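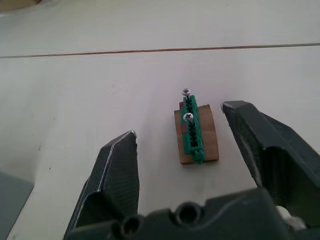
A green terminal block with two silver screws, between the fingers of a gripper.

Robots at work: who holds the screwdriver?

Many machines have a small box somewhere inside them where wires are joined. The part that joins them is called a terminal block. You push a bare wire into a hole and turn a screw, and the screw presses the wire against metal so that electricity can pass.

At Piludside, a workshop that builds control boxes, people have always turned these screws by hand. One order in November called for 2578 boxes. Turning a screw is easy. Turning screws all day makes the wrist sore, and a tired person may leave one loose. 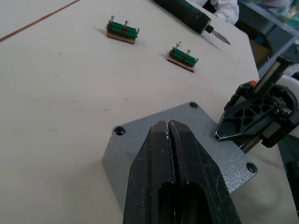

Closed gripper fingers above a grey metal box. The green parts lie on the table beyond it.

A gripper is the robot's hand. The ones used here have two fingers, which open and close. They cannot feel a screw slipping as your fingertips can, so the robot depends on its cameras and on the program it has been given.

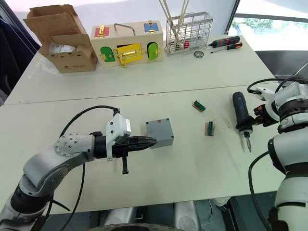 Jobs at Piludside have been divided up again. The robot is given the steps that repeat, and people keep the steps that need judgement. Two arms are useful because many jobs need two hands: in the picture, one gripper points at the small grey box while the other holds an electric screwdriver upright, bit down. A person would share the work between their hands in much the same way.

Liesbeth Vandenberghe assembled boxes for 28 years. She now teaches the robot its tasks and checks finished boxes with a meter. "I sit less and I read more," she says. Her colleague Luuk Desmet misses the bench work and still does the small orders, which are too short to be worth programming.

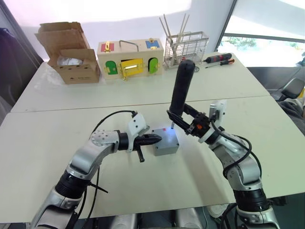

Two arms meet at the grey box. The tool stands upright on its lid.

Some changes are harder. Learning to program took Liesbeth and the others 36 hours of lessons, and not everyone wanted to go. Roel Lambrechts moved to the stores instead, where he packs and labels the finished boxes.

Words to know
Terminal block: a part that joins wires with screws.
Gripper: the part of a robot arm that holds things.
Bit: the metal tip of a screwdriver.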